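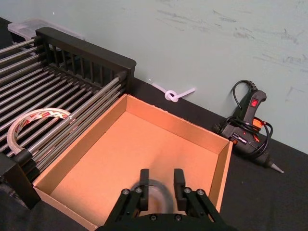 Monday, Nemthorpe studio, started writing 7:40 am

Firing 1351, big Jorka. Unloaded while still warm enough to need gloves. Glaze line blends on the Frimpong stoneware, 16 tiles, plus Akosua's bowls on the top shelf and the usual filler mugs.

Short version: Venero crawled again. Less than last time, still crawling. Same places too, inside corners and anywhere the glaze crosses the throwing rings. Flat faces fine. Surface on the flat faces is really lovely, that buttery gray-green Elikem has been after since winter, so it's annoying.

Tile notes, in the order they came off the shelf, not the order we glazed them:

Tiles 1-4, base Venero, no change. Crawl at both edges, tile 3 has a bald patch the size of a dime in the middle. Beads around the patch are thick and rounded over.
Tiles 5-8, half the raw kaolin swapped for calcined. Much better. Tile 6 perfect. Tile 8 crawled at the bottom lip but that's the one I double dipped and I could see it was too thick going in.
Tiles 9-12, all calcined. No crawl but the bucket settled like concrete overnight and the coats went on patchy. Powdery to the touch before firing, came off on my fingers. Not usable as is.
Tiles 13-16, half calcined plus a pinch of bentonite. No crawl on 13, 14, 16. 15 has a hairline gap along the texture stripe. Color is a touch warmer than base, might be the bentonite or might be shelf position, they were all at the back left.

So either the 5-8 mix or the 13-16 mix. Leaning to the second for how it behaves in the bucket. Need to put the two side by side on the same shelf before anybody gets excited.

Cones: bottom shelf cone 6 flat, top shelf just bent over, tip not touching. Same spread as the last two firings. Edem thinks the lid is leaking heat on the hinge side. I think the top element is tired. We can both be right. He's going to check resistance before the next load and write the readings INSIDE THE DOOR OF THE CABINET where the old ones are, so we can compare. 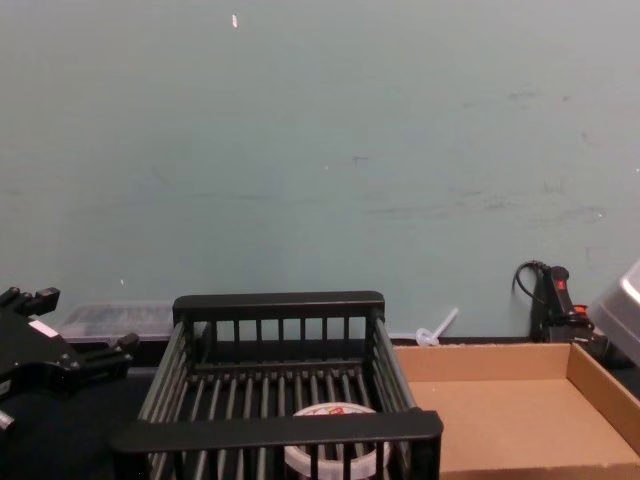 Back bench against the blue-gray wall.

9:15. Mixed a fresh half bucket of the 13-16 version. Bentonite into the dry stuff first this time and shaken in the bag, none of that adding it to water nonsense. Last time it made frog spawn and I spent an hour with the sieve. Went through the 80 mesh twice, hardly anything left behind.

Gravity reading came out higher than the card says. Added water a splash at a time till it matched. Forgot to weigh the water. Sorry. If you are repeating this, start with a bit more than the recipe card and creep up on it.

The recipe card in the tin is the OLD Venero, with raw kaolin only. I have crossed it out in pencil and put the date on the back. Don't mix from it. If Dzifa comes in asking why her test looks different from the shelf sample, that's why.

Things I want to rule out before blaming the kaolin completely:

Dust on the bisque. We stopped wiping ware down when the sink was out and never really started again. Tiles this time were all wiped with a damp sponge and left overnight. The ones in 1350 weren't. So that comparison is muddy, two things changed at once. Should have kept four dusty ones on purpose.

Bisque temperature. Amerley did the last bisque a cone hotter than normal to burn out the clay better for her porcelain. Hotter bisque soaks up less glaze, thinner coat, so if anything it should have helped us. Maybe it did.

Drying too fast. Somebody had the fan pointed at the ware rack. I could see cracks in the raw glaze on a couple of mugs before they went in and rubbed them down with a finger. The rubbed mugs did not crawl. One I left alone did. That's pretty convincing to me, cracks in the raw coat open up in the firing and that's the whole story, with the kaolin shrinkage making the cracks in the first place.

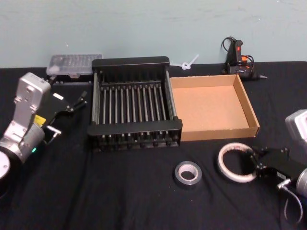 Akosua's bowls: six of them, tenmoku liner with Venero outside to the foot. All fired in this load, all base recipe (she glazed them before I'd mixed anything). Four are sellable. One has crawled at the rim where the two glazes overlap, which nobody would mind except it's sharp. One stuck to its cookie. Ground it off on the wheel with the diamond disc, foot is ok but ugly. She'll decide.

She also asked if the rim break could be repeated deliberately, where the tenmoku goes rust on the edge and the green pools just under. Yes I think, dip liner first, let it stiffen, then outside with the rim held a finger width under the surface, count of three and out. On the fourth bowl she counted to five and it ran. She has written "3!!" on the bucket lid.

11:30. Dipped the new tiles. Same clay, same extruder, same die, so they should compare. Scratched the numbers in with a pin and then wrote them in oxide too, after the business with the two unmarked ones in the winter batch. Layout for the next load:

A row: 5-8 mix, single dip
B row: 5-8 mix, double dip
C row: 13-16 mix, single dip
D row: 13-16 mix, double dip

All on the middle shelf, one of each row toward the hinge, so if Edem is right about the lid we'll see it. Half wiped, half left dusty. The dusty ones have a D under the foot. Yes I know D is also a row. Too late, it's scratched in.

Kiln wash on the number 2 shelf is flaking badly, bits of it landed in a mug. Scraped it outside with a mask on. Two thin coats of new wash, second one crosswise, now drying flat. Don't stack it. The half shelf with the chip out of the corner can still be used at the bottom as long as the post goes under the good side. 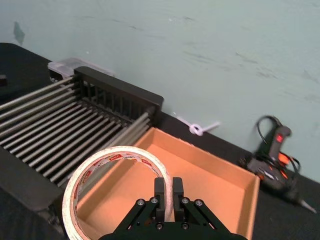
Stock: kaolin ok, calcined kaolin one bag and a bit, silica low. Bentonite we have enough of to last until we're all dead. Cones, the small ones, nearly out. Elikem is ordering from Frimpong this week anyway so add to his list, it's on the clip by the phone. Put your name next to what you want or it won't get billed right. He says the price on the stoneware has gone up again but they will hold the old one for us if we take the full pallet. Where would we put a full pallet though. Under the stairs is wet.

Reclaim bucket needs a turn, it smells. The slop from the porcelain has gone in with the stoneware by the looks of it, there's a white seam right through it. Fine for hand building, not for anything that has to match. Amerley, please use the lidded one.

2:10 pm. Edem measured. Top element reads noticably higher than the other elements, so it's on its way out. Hinge side gap is also real, you can slide a piece of card in. So both. Spare element is in the drawer with the pins. He wants to change it before the next glaze load. I'd rather run the tiles first so that they compare with 1351 like for like. Argued about it over lunch. He's got a point that a dead element halfway up would ruin the whole load and not just my tiles.

Decision: change the element, run the bisque through it first as a shakedown, then the tiles. Include four from the old base bucket as controls so we have something to hold against today's lot. I've set those aside on the windowsill, wrapped in newspaper, please leave them be.

Schedule stays the same, slow to red heat, medium up, fifteen minute hold at top, then the controlled drop. The hold is what gives the buttery surface, Dzifa tried it wihtout and got plain shiny green. Her tile is on the nail next to the door if anyone wants to compare.

To do
- relabel Venero bucket with new recipe and gravity
- ask Dzifa for her drying times, she never gets crawl and uses the same bucket
- new cone packs, make ten while the clay's soft
- turn the fan to the wall
- try the 13-16 mix on the red clay too, just one cup

Bisque goes in tonight if the shelf wash is dry.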